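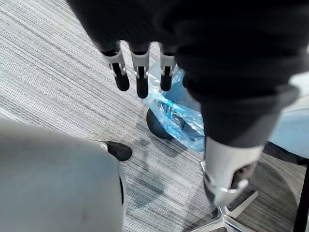
Leszek Szewczyk wrote back before lunch to ask whether the chair still sinks when nobody is sitting in it, or only once there's weight on it, because those are two different parts and he'd hate to mail us the wrong one.

Thanks so much for the quick reply, Leszek! It only sinks with someone in it. I raised it all the way this morning, left it alone through two long phone calls, and it was right where I'd put it when I came back. Then I sat down and - slowly, very politely - it took me down to the bottom again.

The base seems fine to me, for what it's worth. It's the polished silver star kind, and I've gone over every leg looking for cracks and found none. It does roll a bit stiffly on the carpet, but it has done that ever since we moved it up from the Valwood office, so please don't count that as part of this ticket.

There's also a light-blue plastic bag on the floor near the chair. I'll get that picked up before anyone turns the chair over, as we'd never find a dropped washer otherwise.

Update, 2 p.m.: tried the lever with the seat unloaded, as you suggested. No change, I'm afraid.

Update, later: Leszek says it's the gas lift, part 3121, and the Relley warehouse has them. Ticket 211 stays open until it arrives. I'll borrow a rubber mallet in the meantime, and if the old cylinder won't budge I'll write again here.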